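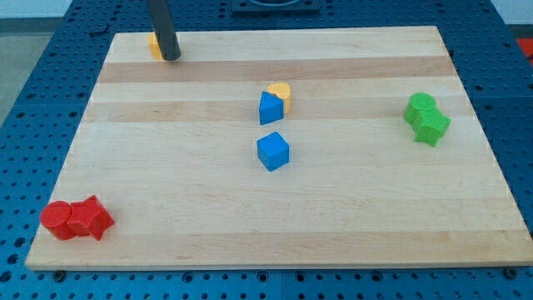
Is the Valtonen open day in Estby worth the drive if you don't have small children?

Only if you like looking at how ordinary things get made and don't mind being sold to at the end of it. The tour is free and the parking is easy, but half of what's promised on the flyer is a shop.

I went in August 2018, from Trultodport, which put 52 miles on the car each way. The flyer said "See where color meets play," and I should have known from that. Valtonen makes wooden boards for kitchens and, for a few years now, a line of children's sorting sets under the name Soredow. The open day is supposed to show you both halves of the business. You sign in at a folding table, you get a sticker, and you wait by the loading dock until there are enough stickers to make a group.

The board shop came first, and I'll say straight off that it was the better half. They take narrow strips of light wood, line them up, glue them, clamp them, and plane the whole slab flat. The guide said the floor turns out 1,338 boards in a good week. I asked what a bad week looked like and got a smile. The smell in there was very nice, and the glue racks were taller than I expected. You stand behind a yellow line and watch slabs come out of the clamps, and a man with a scraper takes off the beads of dried glue in long curls. I could have stayed there an hour. We got eleven minutes.

What I didn't buy was the talk about matching. We were told every strip is picked by eye so the board "reads as one piece." I looked at a lot of boards that afternoon and they read as strips to me. Pale, a bit darker, pale again, all the way up. The one in the play room has a stripe near the far end that is plainly a darker tan than anything else on it, and it goes right across. I happen to like that. It looks like wood and you can see how it was put together. But if you're going to tell a crowd that the strips are matched, don't then use that board for your display. When I brought it up, the guide said it was "character." Ten minutes earlier, in the other building, character was what they were getting rid of.

From there you go down a corridor lined with old catalogs (more interesting than they sound, especially the bread boards) and into the room where they show the Soredow sets. The tables in there are blue, with round holes all over the top in neat rows, and the boards are laid on them as work surfaces. On ours the pieces were out and spread around: small blocks in yellow, blue, green and red, a couple of inches of bare wood between one bunch and the next, or so it looked to me from where I stood.

The idea of the set is simple. A child gets shapes in four colors and puts the ones that belong together next to each other. The guide used the phrase "early sorting logic" three times. I have sorted laundry for most of my life and never called it that.

Still, somebody had made a fair start on our board. The two red pieces were together in a front corner, a cylinder and a star, touching. The green ones were over on the right, the same two shapes, also touching. That was tidy. The middle was another matter. A yellow arch was standing up with a blue prism leaning against it, and there was a blue cube sitting by itself a little way in front of them. One more bit of yellow was off toward the back. If the rule is color, then yellow and blue still had a way to go. If the rule is shape, the stars should have been next to each other, and so should the cylinders. I asked which rule they were using. I was told that "the child leads." It's a pleasant answer, and it also gets the company out of printing instructions.

I have three complaints about the set itself, and I'd put them to anyone thinking of buying it.

The first is the shapes. A cylinder and a star in red, and a cylinder and a star in green, make a clear little lesson. Same shapes, different color, and a three-year-old can see it. Then you get to the blue and it's a prism and a cube, and the yellow has an arch. So now the colors don't line up with the shapes at all. Maybe there's a plan. The leaflet shows more shapes than were on the board, and perhaps the full box evens it out, but the sealed boxes in the shop had no list of contents on the outside that I could find.

The second is the blocks as objects. Coming out of the board shop, I'd expected wood. These have a foam look to them. I noticed a fine texture on the faces, the red ones especially, which I suppose helps small fingers get a grip. Two women in my group liked that they'd be quiet on a hard floor, and I'll give them the point. But the sign over the door says "From Our Wood to Your Child's Hands," and the only thing on that table I'd have called wood was the board underneath.

The third is the price. The starter box is 67 dollars. The board isn't in it. I asked twice to be sure I'd heard right. You can add one, and the person at the register was quick to say that any kitchen board will do. I'm sure that's true, and it made me wonder what the tour was for.

To be fair to them, the pieces do look good laid out on pale wood. The colors are strong and plain. The star has rounded points, so I can't see it hurting anyone who sits on it. The arch stands up on its own without trouble. A boy in our group, four or five years old, stood on tiptoe for the whole talk and told his mother which ones were "wrong," and he had his own ideas about the cube. He was more convincing than the leaflet.

The claim I'd most like to see backed up is the one on the banner by the exit, where it says the sets were "tested by 730 families." Tested how? Did they mail out boxes and ask for a postcard? Did the families pay? The guide didn't know and said the office would. The office was closed for the open day. I've written to ask, and if I get an answer I'll add it at the bottom of this page.

A few practical notes, for anyone still planning to go.

Park in the back lot, by the lumber sheds. The front lot fills up with people who only want the shop. Wear closed shoes or they'll keep you out of the board half, and they do check. Strollers are fine in the play room and not allowed past the yellow line. There's coffee in the corridor, free and weak. The restroom is all the way back at the dock, so go before your group is called.

The seconds rack is outside the shop door and nobody points it out. Most of what was on it had a color mismatch between strips, which you already know I don't mind. I bought a bread board there, with one dark strip down the side, for less than lunch cost me in Estby. It has been on the counter ever since and hasn't warped so far. I did not buy the blocks.

If they'd run the board shop tour at twice the length and let people ask the man with the scraper a few questions, I'd go back. As it stands, go for the first building, look at the blocks if you've got a kid along who wants to tell you where the blue one goes, and leave by the side door.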